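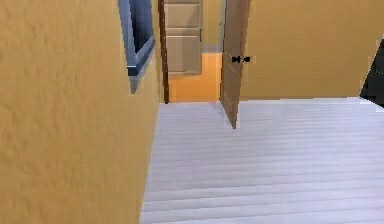 A yellow textured wall and a blue-gray window frame, in a computer rendering.

3/16/26
By Oda Hägglund

My street in Clunham has 60 houses on it, and most of them are now gray. I don't mean the old gray of stone or cement. I mean the paint color that comes in a dozen names and looks the same out of every can. When I moved in there was a green house, a pink one, two yellow ones and a brick-red one with white trim. The green one went first. The pink one was painted last October, a week before it was listed for sale.

I think this is a mistake, and I think we make it mostly out of fear.

The reason people give is resale value. You are told that a buyer wants to walk up to a house and picture his own life in it, and that he can't do that if the house is orange. I have heard this from agents, from painters and from my own brother, who has never sold a house. It may be true in some cases. A buyer who hates orange will hold it against the house. But a can of paint is one of the cheapest things a new owner can change, and people who will overlook a bad roof should be able to overlook a color. Meanwhile the owner who painted for the buyer has to live with it for years. The couple across from me went gray when they were "getting ready to sell." That was 7 years ago, by their own telling, and they are still there.

We should at least be clear about who we are painting for. If you are moving in the spring, paint for the buyer. If you are staying, the buyer does not exist yet, and he should not get a vote.

The second reason is that bright colors look cheap. I take this one more seriously, having seen it happen. A strong color on a large flat wall can be hard on the eyes. Usually the trouble is that the person picked it from a card the size of a stamp. Color gets stronger as the area gets bigger. A yellow that looks like butter on the card can look like a traffic sign on the side of a house. The fix is to go a step duller than you think you want. Mustard instead of lemon. Brick instead of fire engine. Old houses that wear color well nearly always have some brown or gray mixed into it, and they are still plainly yellow or red or blue from the end of the block.

Texture matters too. Stucco and rough plaster take a strong color better than smooth siding does, because every bump throws a small shadow and the wall never reads as one solid sheet. The trim does a lot of the work as well. Blue next to yellow is an old pair, and a grayed blue will calm down a wall that would be too much beside bright white.

I asked Benedek Hegyi about this. He has painted houses in this county most of his working life and he did my own porch. He told me he mixes so much gray now that he keeps it in the truck. I asked whether people ever regret a color. He said yes, all the time, but they call him back in the first month and he fixes it. The ones who regret gray don't call. They just say, when he comes to do a bedroom, that they wish they had done something with the front.

The third reason is the neighbors, and this is where I expect some argument. In Erkow, the newer development past the school, owners choose from an approved list of six exterior colors. I have seen the list. Four are gray and two are what a paint company calls gray when it wants to call it something else. A man there was asked to repaint his front door, which was dark red. It was only the door. He did it, because a letter came and the next letter would have had a fine in it.

People defend these lists by saying that a neighbor might paint his house purple with green spots. I have lived in towns without such rules for most of my life and I have seen one purple house. It belonged to a dentist. I didn't like it, and after one summer I stopped seeing it, except when I gave directions. It was very good for giving directions. "Turn left at the purple house" got every visitor to my mother's door for years, and no street sign ever did as well.

That is a use of color we don't talk about enough. A street where the houses differ is easier to know. Children can find their way home on it. So can old people, which I say as someone getting closer to being one. My neighbor Mrs. Figueiredo stood at the wrong front steps last winter with her groceries, trying her key, and she is not confused in any other way. It was getting dark and the two houses are the same gray with the same black door.

I don't want a rule that makes anybody paint a house yellow. That would be as silly as the Erkow list. I would like the list gone, or at least made longer, and I would like people who own their homes and mean to stay in them to stop asking what a stranger would prefer.

There is some cost in it. A repaint is not small money, and dark and bright colors do fade faster on a south wall. Red is the worst for that. Hegyi says to expect to touch it up sooner and to keep a labeled can in the basement. If you only want to spend $100, do the door and the window frames and leave the rest. A blue window frame on a plain wall is already something to look at.

My own house has been white since I bought it, and I know how that sounds after all of the above. The Wadias next door have the last yellow house on the block and they tell me they are keeping it. I have three sample boards leaning against the garage, all of them green, and I am moving them around to see them in the morning and again before supper. The middle one is ahead so far. The painting starts when the nights warm up.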